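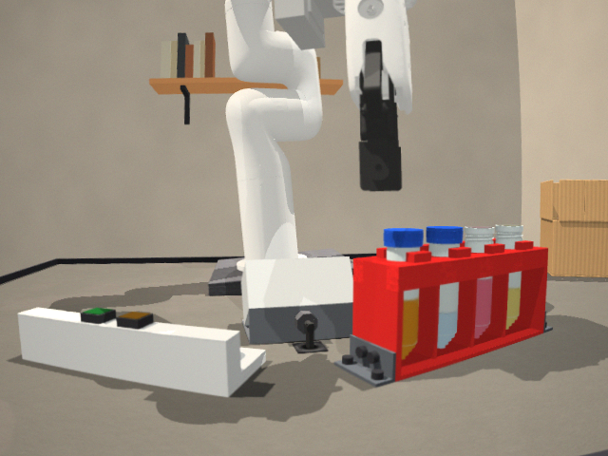
The tube rack cell in simulation, with the arm above the rack and the two-button bar in the foreground.

Fladano sells its lab automation package in two parts, and the case for buying it depends heavily on which part you think you are paying for. The hardware is a small arm, a parallel gripper and a set of fixtures. The software is a simulator called Korletey, in which the same cell can be built and run before anything is bolted to a bench. My view, after 12 weeks with the trial licence, is that the simulator is the better product and that the firm has priced the package the wrong way round.

The standard cell is modest. A rack holds four capped tubes, and the sample tasks have the arm pick one, move it and return it. Tube handling is a sensible choice for a first exercise. The caps are small, the clearances are tight, and a gripper that closes a few millimetres off centre will push the tube over before it lifts it. Korletey lets you shift the rack, change the approach height and run the task again without replacing any glass. I ran 28 variations of one pick and changed a single parameter each time. On a real bench that would have taken most of a week.

The camera views deserve more attention than the brochure gives them. A wide view shows whether the arm has a clear path. It says very little about the last part of the approach, where most of my failures occurred. For that you need the close view, and you need it with the shadows switched on.
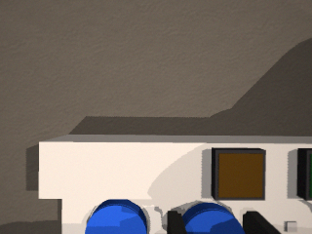
Shadows are a default setting in Korletey and should stay that way. Dark fingers close to a saturated blue part give a vision system little help with depth, and a policy trained under flat lighting will learn habits that do not survive a window. Watico, the other package I considered, renders more quickly but leaves cast shadows as a paid option. I think that is a poor economy.

There are faults. Liquids are drawn but do not move, so spillage cannot be studied at all. Contact settings are spread over 7 menus, and the manual from Zistberg, who distribute the package here, covers only the older layout. Support replied to my queries within a day - usually with a link to the same manual.

None of this troubles me as much as the licence. Korletey cannot be renewed without a hardware maintenance contract, even by a laboratory that has not yet bought an arm. A small group could learn a good deal from the simulator alone, and might well order the hardware a year later. Fladano should sell it separately, by the seat, and update the manual before the next release.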